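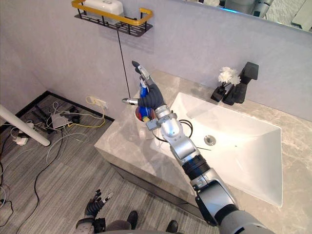
The Stonmont Short Prose Workshop is looking for emerging translators to work from French or Spanish into English between June and November. We translate very short fiction: complete stories, most of them under a page, where one wrong verb can sink the whole thing. The first session is always a practice piece on ordinary household words. This year's is a bathroom: a white cup beside the sink, red, blue and yellow toiletries in it, a blue-and-white toothbrush held upright. Everyone writes a paragraph in their source language using those things, then swaps and translates someone else's. It sounds easy until you have to choose between "sink", "basin" and "washbasin" and keep to it.

## What the workshop involves

Participants are placed in one of two language groups. Each group meets on Tuesday evenings, every second week, in the Bouazza Room at the Hemdale branch library. Sessions run for two hours. You will be expected to attend in person for the first and last sessions and may join the others by video.

Between sessions you will:

- prepare a draft translation of one assigned story, usually between 200 and 500 words
- read and comment on two other drafts
- keep a short log of problems you couldn't solve

In the second half of the program each participant chooses an author to work on independently. The author may be living or dead, but the stories must not already be available in English in book form. We can help you find out who holds the rights. We can't pay for them.

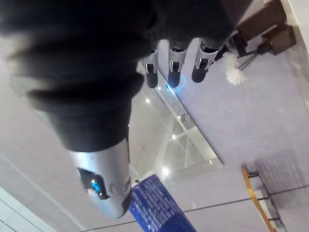 The finished translations are considered for the Pelledau series, our annual chapbook of short prose in translation. Selection is made by the two group leaders and an outside reader. Inclusion isn't guaranteed, and in past years we have left good work out where permissions didn't come through in time. If your translation is included, you keep the copyright and receive five copies.

## Who can apply

You don't need a degree in languages or any publishing history. We do ask that you:

- read French or Spanish fluently
- write English with confidence, whether or not it is your first language
- have published no more than one book-length translation
- live close enough to Hemdale to get to the in-person sessions

Readers who grew up speaking French or Spanish at home and have never translated formally are encouraged to apply. So are poets. Regional varieties are welcome — a Québécois or Chilean source text will be treated as exactly that, and nobody will be asked to smooth it over.

We have 20 places across the two groups. Past participants can apply again after a gap of one year.

## Costs and support

There is no fee. Printed readers are supplied, along with library access to the main bilingual dictionaries. Four bursaries of $1,059 each are available to cover travel, child care or lost wages, paid in two instalments. Tick the bursary box on the form if you want to be considered. The group leaders don't see that part of the form when they read applications.

## How to apply

Send one PDF containing:

1. A cover page with your name, source language and contact details.
2. A translation sample of up to 1,000 words, with the original. Fiction is preferred. Two or three complete short pieces are better than an extract from a novel.
3. A note of no more than one page on a decision in the sample you are still unsure about. Please don't send a general statement about your love of literature.

Samples produced with machine translation, including edited machine output, won't be considered.

Applications close at 5 p.m. on Friday, 3rd May. Paper applications can be left at the Hemdale branch desk in an envelope marked "Stonmont workshop" and must be there by the same time. We will write to everyone, successful or not, before the end of the month.

The branch has step-free entry from the parking lot side, and the Bouazza Room has a hearing loop. If you need the readers in large print or as plain text files, say so on the cover page.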